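I keep small toys on a tray, and I think more homes should. A toy box holds 50 things and hides most of them. A tray with a raised rim holds a few, and you can see what you have.

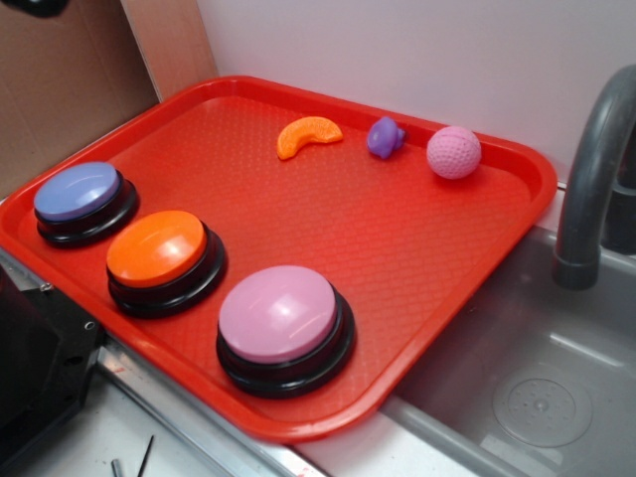 *Red tray on the counter, next to the sink.*

My neighbor Paweena Chantharasri says a kitchen counter is for food. I see her point, but I'm at mine for 30 minutes every evening, and I like the toys where I can reach them. Matching colors help too. Orange goes with orange, purple with purple, pink with pink, and a small child can follow that without a lesson.
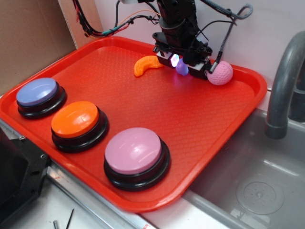

## What I would leave out

Anything with a lid. I bought a lidded bin from Wolter in March and gave it away. The tray gets wiped down and stays put.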